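Encimera de cocina

Categorías: Hogar y obra | Cocina | Materiales

La encimera (también mesada, cubierta, mesón o barra, según a qué lado del Atlántico se derrame el café) es la superficie horizontal que remata los muebles bajos de la cocina. Sirve para preparar alimentos, aunque los usos observados incluyen el correo sin abrir, las llaves y los plátanos.

Historia

Durante siglos se cocinó sobre mesas que podían moverse, y por tanto se movían. La superficie continua y fija se generalizó en el siglo XX, con la cocina de muebles modulares, y trajo consigo la junta de silicona y las discusiones sobre la junta de silicona.

Materiales

Las opciones habituales son la piedra natural, el cuarzo compacto, el acero, el laminado y la madera maciza. El mármol es el preferido de quienes no usan limón. El acero es higiénico y suena como una ferretería cada vez que se apoya una cuchara.

La madera encolada en listones, de roble, haya o arce, procede de los tajos de carnicero. El fabricante Rudik popularizó su modelo Mirside, un tablero de roble claro que se vendía con un folleto de mantenimiento de 51 páginas. La carpintera Nidia Alvarado, autora del manual Nulis de superficies domésticas, opina que las nueve primeras bastan y que el resto lo escribió alguien que nunca había fregado una sartén.

Altura

La altura correcta es la que conviene a quien cocina, principio que todos los catálogos aceptan antes de ofrecer una sola medida. En viviendas compartidas suele adoptarse la del miembro más alto, que es también el que menos pela patatas.
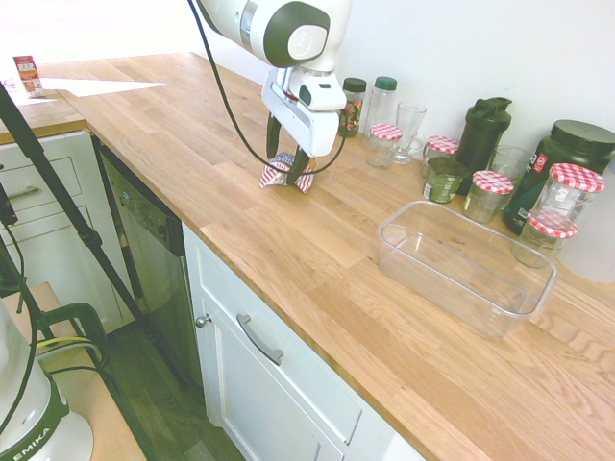
Mantenimiento

La madera se protege con aceite mineral o con aceites endurecedores aptos para contacto alimentario. Tirta Nugroho recomienda aplicar capas finas en el sentido de la veta y retirar el sobrante con un paño de algodón. Los paños con aceite de linaza pueden arder solos, de modo que conviene extenderlos al aire libre antes de tirarlos. Las manchas negras junto al fregadero indican humedad persistente y a menudo salen con lija y ácido oxálico. Los cercos de vaso se consideran pátina a partir del tercero.

El taller Bahrami cobraba en enero 395 euros por lijar y aceitar una encimera, cifra que ha despertado en muchos hogares una súbita afición al bricolaje.

Última revisión: 14/4/19

Comentarios (3)

mariluz_t: En mi casa siempre se dijo «poyata» y aquí ni la nombran. Muy mal.

Fermín: ¿El aceite de oliva no vale? Llevo 6 años echándolo y huele raro.

Óscar P.: Fermín, se enrancia. Lija y empieza de cero con aceite mineral.

Artículos relacionados

Fregadero
Tabla de cortar
Salpicadero de cocina
Roble (madera)
Silicona sanitaria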